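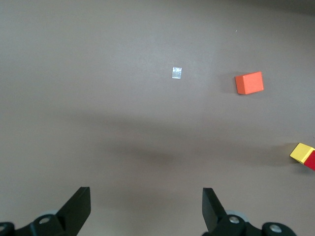
A small square of silvery tape on a tabletop

How to Set the Saddle Height on a Kid's Bike

Updated June 17, 2022

A saddle that is too low makes pedaling hard work. One that is too high makes a new rider nervous. Setting it takes five minutes, and you will want to check it again every couple of months while your child is growing.

What you need
A tape measure
The hex key that fits your seat clamp
A strip of tape
The shoes your child usually rides in

Step 1. Measure the inseam
Have your child stand against a wall with shoes on, feet slightly apart. Measure from the floor to the crotch and write the number down.

Step 2. Pick a starting height
For a first pedal bike, set the top of the saddle level with the inseam, so both feet rest flat on the ground. For a child who already starts and stops well, go up 2 inches.

Step 3. Move the post
Loosen the clamp, slide the post and line the saddle up with the top tube. Look for the minimum insertion line – it has to stay inside the frame. Wrap a bit of tape around the post at the clamp so you can find this height again.

Step 4. Tighten and test
Tighten the clamp, then try to twist the saddle by hand. If it turns, tighten a little more. Our Julura has a quick-release lever, and it should leave a light mark on your palm when you close it.

Step 5. Watch a short ride
We use the flat part of the Hallum path. Rocking hips mean the saddle is too high. Knees coming up near the handlebars mean it is too low. Change it by half an inch and ride again.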